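Skirncombe Swap Board > Giving away and storing > Soft toys in cardboard, yes or no?

tansy_loft
I've got 16 soft toys to put by until December and the Dultari vacuum bags cost more than the toys did. Is an old fruit box good enough? Edwood shop says cardboard is fine for years. I have my doubts – they also sell the boxes. 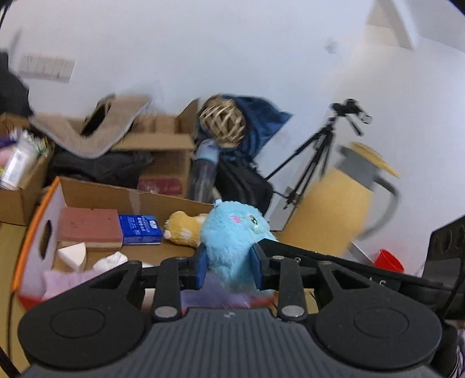 Replies (2 shown, newest last)

grumblebee423
Cute, the light blue one with the pink cheek. But that box is shallow, it's open at the top and it has a handle hole in the side. I can't see what it would keep out. Fine for carrying things to the car. For a damp loft I'd want a lid, and I don't believe anyone who says "years".

old_padlock
Disagree. Mine sat in cardboard for some two winters under the stairs and came out smelling of nothing worse than cardboard. Vacuum bags flatten the fur and it never fluffs up again, whatever it says on the packet.

tansy_loft
Under the stairs isn't a loft though, is it? And fluffy is the whole point of the blue one.

grumblebee423
Exactly. Plastic tub with a lid, wash them first, dry them properly. Khasawneh on the market does plain ones.

old_padlock
Plastic sweats. Put an old pillowcase round them, then your box, and keep it off the floor.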